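Takton Neighborhood Seed Library
Progress report, second half of the grant year
2018-01-08
Prepared for the Bedex Fund by Nipon Bunnag, project lead

Hi all,

The template asks for a one-page summary followed by "narrative." I've put the numbers in the spreadsheet you already have, so I'm treating this whole thing as narrative. Sorry in advance, I do go on about beans.

Where we are

We closed out the season with 141 members, and 2,269 seed packets went out the door between the spring opening and the last swap. The goal in our application was a lot more modest than that, and I'd love to claim we planned it, but a good chunk of those packets went in one wild afternoon when the Rizzi Street school let out early and half of the fifth grade came over with their parents. We ran out of sunflowers in twenty minutes! I was cutting up a calendar to make more envelopes.

What I'm happier about is returns. A seed library only works if people bring some seed back in the fall, and everyone I talked to before we started warned me that they mostly don't. We got returns from 40 households. That's fewer than I wanted (the application said half of all members, which was me being hopeful at midnight) but the quality was really good. Clean, dry, labeled, most of them with the year on. One family brought back a quart jar of black-eyed peas from a single packet.

The collection now holds 24 varieties that we've grown and saved here ourselves, as opposed to buying them in. Beans and peas make up most of that, then lettuce, tomatoes, a couple of peppers and one very stubborn okra. Squash is still bought in. We tried saving two kinds and they crossed with somebody's ornamental gourds, and what came up in the test bed was edible in the sense that it didn't hurt me. 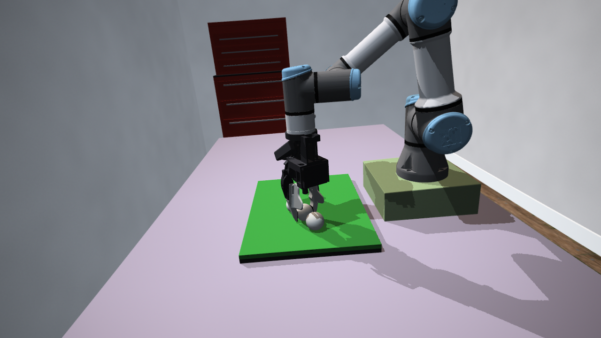 The drying problem

You asked about this in your note after the midyear call, so let me give you the long version. Seed has to be properly dry before it goes into storage, and our back room was too damp for it all through September. I'd check the little humidity card in the cabinet every morning and it would be pink again. We lost the first batch of lettuce seed to mold, plus some of the dill.

The fix was cheap in the end. We moved the drying screens upstairs to the hall closet next to the water heater, got a small secondhand dehumidifier, and switched from paper envelopes to glass jars with a scoop of silica beads in the bottom. I know the budget had a line for a proper drying cabinet. I haven't spent it. I'd like to hold that money until February and see if the closet gets us through the winter, and if it does I'll write to you about moving it over to shelving. Let me know if that needs a form.

Germination tests

We do these on damp paper towels in a plastic tub on my kitchen counter, ten seeds at a time. Tomatoes and beans are great. Lettuce is okay, minus the moldy batch. Parsnip was a total flop, which is just what parsnip does after a year, so from now on we'll only hand it out fresh and put a note on the drawer. Peppers were slow enough that I had given up on them and was about to dump the tray when the first one poked up.

The old onion seed from the Trurnow donation is dead. I kept a packet because the artwork is so nice, and the rest went in the compost.

Classes

We ran seed saving basics four times and a tomato fermenting session twice. The fermenting one smells terrible and people loved it. Attendance was better in the evenings than on mornings, so I've dropped the morning slot for next year. A few people asked for something on grafting fruit trees. I don't know how to graft fruit trees. If any of your other grantees do, I'd be thrilled to swap a class for a class.

I also want to redo the handout. The current one is three pages and I watched a very polite man fold it into a funnel and pour beans through it. One page, bigger type, drawings in place of paragraphs, and a Spanish version on the back. 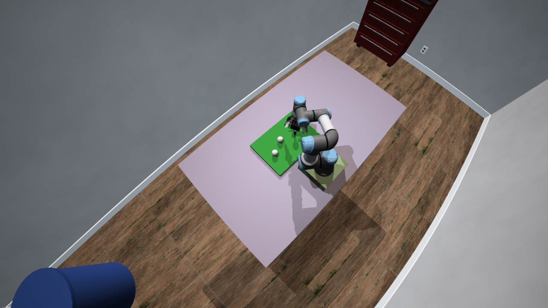 Money

We're under on printing, over on jars, and right on the nose for everything else. The jars went over because I bought the wide-mouth kind after discovering that my hand doesn't fit in the regular ones. Postage came in at almost nothing, as most people would rather pick up in person and have a chat. Receipts are in the shared folder, sorted by month, except for October where two of them are the same receipt scanned twice. I'll fix that this week.

What's next

Seed orders go in this month. The spring opening is the big push, and before that I need to get the catalog retyped, because right now it lives partly in a binder and partly in my head. I'm also splitting the pole beans and bush beans into separate drawers after several people built very nice trellises for plants that topped out at knee height.

On the growing side, the squash will get hand pollinated and taped shut this summer, and I've picked just one variety to try so I don't lose track. The okra gets one more chance in the warm corner by the south fence.

Two things I need from you: an answer on the drying cabinet money, and the dates for the site visit. Any time after the middle of February works for me. Come hungry, there are still a lot of black-eyed peas.

Thanks so much,
Nipon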